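# The Nirnden Retreat Box

I put this box together after our parish in Cosgrove ran its third year of silent weekends, and I got tired of hauling candles, booklets and a borrowed bell across the parking lot in grocery bags. It's for small groups, and it's the thing I wish I'd had when I started leading prayer days!

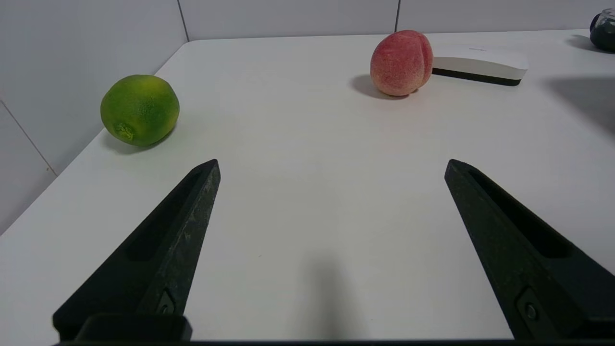

## What you get

- One standing cross, ten inches tall, plain oak
- One hand bell (a soft one, I tried a few that made people jump)
- A dozen prayer booklets, spiral bound so they lie flat on your lap
- Four beeswax candles with glass holders
- A folded linen cloth for the altar or a side table
- A leader's guide with talks and timings for one day or a full weekend
- The carrying box itself, with a rope handle on each end

The booklets have morning, midday and night prayer, a short examen, and 53 psalms. I know, 53 is an odd number. I started with forty and kept adding the ones people asked for, and then I ran out of pages. The type is big enough to read by candlelight (I tested this with my own bad eyes).

## Who it's for

Mostly parish groups, third order fraternities, and people in formation who meet in somebody's living room. The texts lean Catholic, but the psalms and the silence work for pretty much anyone, and a Lutheran group over in Drisbridge has used the guide for two Lents now. They skipped the litany and wrote their own, and I liked theirs so much I asked for a copy.

If your group is bigger than twelve, add a booklet pack. I've led a day for about 100 people with one box and a pile of extra booklets, and the bell still carried to the back of the hall.

## Sizes and the practical stuff

The box closes to 24 by 16 by 14 inches and weighs 19 pounds packed. It fits in the trunk of my very small car with the back seat up. Please keep the lid on if you store it in a sacristy closet, beeswax picks up dust like you wouldn't believe.

Candles last one full weekend each if you trim them. Refills come in sets of four, same size, from Herance, who also make the holders. The linen can go in the washing machine on cold. Iron it while it's still damp and it'll behave.

## Ordering

The item number is 2399 for the full box and 2040 for the booklet pack. Put the number in your note along with the name of your parish or community, and tell me the date of your retreat so I can get it to you in time. January and the weeks before Lent are my busiest stretch, so write early if you can.

I pack every box myself in the evenings, usually after night prayer. If a booklet shows up with a bent cover or a candle is cracked, send me a note and I'll mail you another one. You don't need to send the old one back.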